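Refinishing a Study Table on a Student Budget
Project report, February 2020
Leokadia Wilczyńska and Areti Drakos

Why a table?

Our studio class had to take one piece of furniture and make it nicer to work at for under the budget Ms. Zervas gave us. Areti wanted a chair. I wanted a table, and I got my way because chairs have way too many corners to sand (sorry, Areti!).

The top

We started back in November by staring at the wood for a whole afternoon, and I'm glad we did. I had never noticed how much grain can move around! Ours is pale, kind of cream going to beige, and the lines run on a slant with some wide lazy curves and some thin ones packed close together. We both fell for it, so stain was off the list right away and we went looking for a clear finish with no shine.
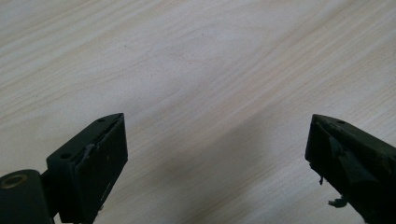

What we did

Sanding took 18 hours between us, spread over a lot of lunch breaks. We finished at 600 grit, going with the grain the whole way, and Sheldon Fortin lent us his block so our hands didn't cramp up. Then came two thin coats of Kosine matte oil, wiped off with old T-shirts.

I wanted to go on to 2000 grit but Areti said the oil wouldn't soak in, and I think she was right.

What we'd change

We should have tested the oil on the underside first. Also, more T-shirts. The legs still need doing, and Areti has a plan for those that involves masking tape and a lot of patience.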